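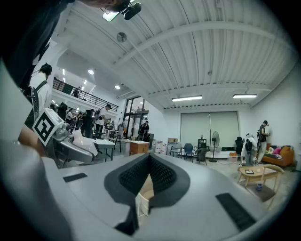
Figure 3. Two of the Tuvano grippers in the shared workshop, one with its square marker facing the camera.

4.2 Building the grippers

The Tuvano went through 14 versions of its finger before anyone would be seen holding it. The early ones were printed in a hard filament that gripped a mug about as well as a pair of spoons. We settled on a soft black pad over a stiff core, after a design by Darcy Fortin, whose own notes describe it as "fine". Parts for a pair came to roughly $400, a figure that leaves out the printer, the heating bill for February and a drill we no longer discuss.

Each gripper logs its jaw opening to a small board running Onum, our recording script. The markers give position, provided they stay in view, and people are very good at covering them with a thumb.

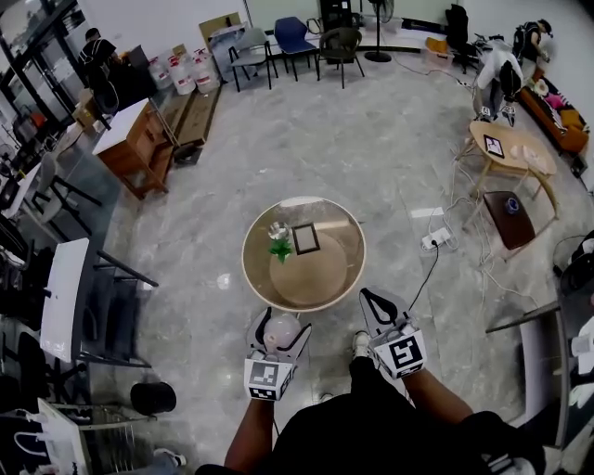 Choosing the objects took longer than it should have. Gikell, our first list, favoured items with flat sides, and the pads managed those so easily that the results taught us very little. The second list was meant to be more annoying. A pale pink see-through ball, held in the left gripper over the round table, meets the curved pads over a small area, and the clear cup beside the plant sprig gives the camera little colour to work with. Of 169 recordings kept from this list, we threw out a further 22 for tracking loss. The remainder are used in Section 5.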